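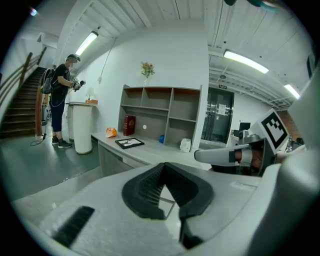
Thursday, open day, ground floor. The shelves and the stairs.

Valentina Lagos got there late. Twenty past six, rain in her shoes, the badge printer already out of stickers so the girl at the front wrote LAGOS on her hand in pen. Fine. Whatever.

"Grippers are through there," the girl said. "You hold them. You'll see."

She held one. Heavier than the ones at Dornik had been, or maybe she was just out of practice. Squeeze, open. Squeeze, open. The jaws shut with a small dry click and she thought of her father's pliers, and then of nothing, because Pilar Yáñez was coming down the stairs.

Four years. Same walk.

"You came," Pilar said.

"It said everyone welcome."

"It says that every year."

A man from Hyvönen was talking to the visitors, going too fast. You pick the thing up, he said, you put the thing down, and the machine learns from your hand. Your wrist, your hesitating, all of it. They had 2913 runs from the Lirbridge site already. Somebody asked was that a lot. He said it was a start.

Valentina knew that number, or knew some of it. Run 231 was hers. So was 236. The week before she quit – cups, mostly, and a box that kept tipping. She had been crying for one of them, she couldn't of said which.

"Do they keep them all?" she asked. Quiet, just to Pilar.

"The runs? Sure."

"Even the bad ones."

"Especially. You can't teach it just from people having a good day." 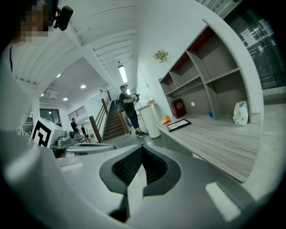

"Try a pick," Pilar said. "Go on. Anything you like."

So she tried. Bent her knees like they used to tell you, elbow in, slow at the end. There was a kid behind her waiting his turn and breathing through his mouth. She missed. Came back. Missed again, got it on the third, held it up in the air like a fish.

The kid clapped. One clap.

"You still go left first," Pilar said.

"I do not."

"You do. You come in from the left and then you fix it. Ours does that too now. The Starnwood people noticed, they wanted to know was it a fault in the arm. Two weeks they looked for it." She was almost smiling. "I told them no. I said it's just how she does it."

Valentina put the thing down. Carefully, teh jaws opening a little at a time. Her hand was shaking and she wondered if that would go in as well, if there was a machine up in Lirbridge that would shake some day over a cup and not know why.

"You could have called," she said.

"So could you."

The Hyvönen man was asking did anyone have questions. A few did. How much, how soon, would it do dishes. Pilar looked at the pen on Valentina's hand, the big smeared L.

"There's coffee upstairs," she said. "It's bad."

"How bad?"

"Come on."

The kid already had the gripper. Squeeze, open. Squeeze, open. They could hear it all the way up.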